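Bed runners: use them or bin them?

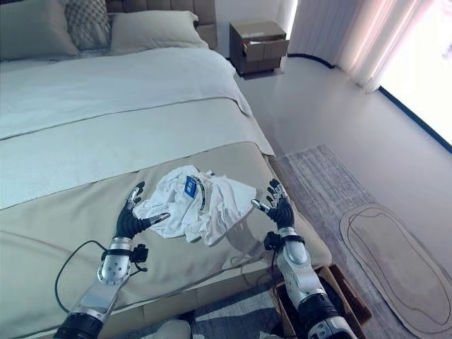 Beige runner across the foot of the bed, with the cloth still to be folded.

We use cookies to remember your settings and keep you logged in. By carrying on you agree to this. Accept / Manage

gadolum_flat
I look after a one-bedroom let and I've got a question about the runner on the bed. It's plain beige and goes right across the foot, over the duvet and down the side. The base is upholstered in beige as well, so the two go together well enough. Duvet is a very pale grey, nearly white.

My problem is that it never stays where I put it. I get it straight, I put the cloths and towels on it to fold, and by the time I've finished it has crept towards one side and I have to start again. I've got 11 minutes in my own plan for the bedroom and the runner eats three of them.

Do people still bother with these? And if you do, how do you get it to lie flat? I'd like to keep it if I can as I paid for two.

Pennywort
I gave up on mine. Guests took them off and dropped them on the floor, then I had to wash them. A runner is one more thing to launder and dry and it does nothing.

marsh_end
Don't agree with that. It keeps suitcases off the duvet cover. People will open a case on the end of the bed whatever you tell them, and I would much rather wash a runner than a king size cover. I have had the same two going since I started and they have paid for themselves.

Pennywort
Get a luggage rack.

marsh_end
I have a luggage rack. They put their coats on it.

TidyTess
For the creeping – is it lined? Unlined ones slide about on a smooth duvet, especially one with a bit of a sheen. I sewed a strip of brushed cotton on the back of mine, full width, and it grips. Took an evening. You could tack it by hand if you haven't got a machine.

The other thing is to tuck the far side under the mattress first, then pull it across towards you and let the near side hang. If you start from the middle you will be going round the bed all day.

gadolum_flat
Not lined, no. Just the one layer with a hem. I'd been starting from the middle so I'll try the tuck. The near side has to hang because the bed is close to the wall on the other side and I can only get one arm down there.

Đức Nghiêm
I do changeovers in a block with 3,000 square metres of it, so a lot of beds. We were told to have runners on all of them and we do, but I'd say two things.

First, don't fold your cloths on the runner. It gets fluff on it and it gets pulled, and that is half of why it moves. Fold on a table or on the lid of the laundry bin, or do the folding before the bed is dressed.

Second, put the runner on last. Duvet, pillows, wipe round, hoover, then the runner on the way out of the door.

gadolum_flat
Fair point about the folding. There isn't a table in the bedroom though, and the worktop in the kitchen is normally full of what I've taken out of the cupboards. The bed is the only big flat thing in the place.

Ormerod
I fold on the bed and always have. It is the right height, it's clean and you can see what you've got. If you shake the cloths outside first there's no fluff to speak of. I think telling people to use the lid of a bin is worse.

Đức Nghiêm
The lid is clean. We wipe it. But each to their own.

TidyTess
What is the white cloth, by the way? I can see a little blue label on it and what looks like a trim along one bit.

gadolum_flat
Just one from the cupboard. There's a mixed pile of them in there. I leave the labels in so I know which batch they belong to when they come out of the wash.

Ormerod
I cut every label out. They go stiff and they scratch, and on a white cloth a coloured one always ends up showing on the outside of the fold.

TidyTess
Keep them in, but fold so the label ends up inside. Lay it flat with the label facing you, bring the side with the label in first, then the other side over the top, then half and half again. If it has a trim, have the trim on the outside fold at the front. It looks neater on the shelf and you can count them by the edges.

Pennywort
Does anybody's guest look at the edges of the cloths?

TidyTess
No, but I do.

marsh_end
Back to the runner. What's the weight of yours? Mine are from Hirano, the heavier of the two they do, at 850 grams. I had a light one before that and it wrinkled if you breathed on it. The heavy one drops down the side properly and stays there.

gadolum_flat
I don't know the weight. They came from Stololo with the curtains. They feel fairly light compared with the curtains. I'll put one on the kitchen scales.

Pennywort
You will now buy heavier ones, which take longer to dry. Just saying.

marsh_end
They do take longer to dry, I'll give you that. I hang mine over the bath overnight. In May and after that it's fine on the line.

gadolum_flat
Update. Runner is 900 on the kitchen scales, so it's heavier than marsh_end's and my idea about it being light was wrong. Did the tuck down the wall side and hung it on the near side as TidyTess said. Better. It has still gone a bit skewed at the corner but I only had to straighten it the once.

I also tried folding on the worktop and I didn't like it, too low for my back. So I'm back on the bed, but before the runner goes on.

Đức Nghiêm
That works too. As long as it's before.

Ormerod
Is there anything between the duvet and the runner? There's a slightly darker band running across the duvet at an angle. If that's a fold, then the runner could be sitting on an uneven layer, and that would pull it round at the corner.

gadolum_flat
Possibly. I don't always shake the duvet out right to the corners. The cover is a size up from the duvet because it was what Gamgate had left, so there's always some spare and I turn it back.

Ormerod
Then I'd look at that before sewing anything. Spare cover bunches up under a runner. Tie the corners in, or turn the spare under at the bottom end so it lies between the duvet and the mattress.

TidyTess
Agree with Ormerod on that. Ties first, cotton strip second.

Pennywort
Or no runner.

gadolum_flat
Noted, Pennywort. I've got some tape left over from the curtains so I'll put ties in all four corners and see how it goes over the next few changeovers. If it still slides I'll do the strip.

marsh_end
Put the ties on the inside seam of the cover and not through the top layer. I did one through the top layer and it tore the first time I took it off.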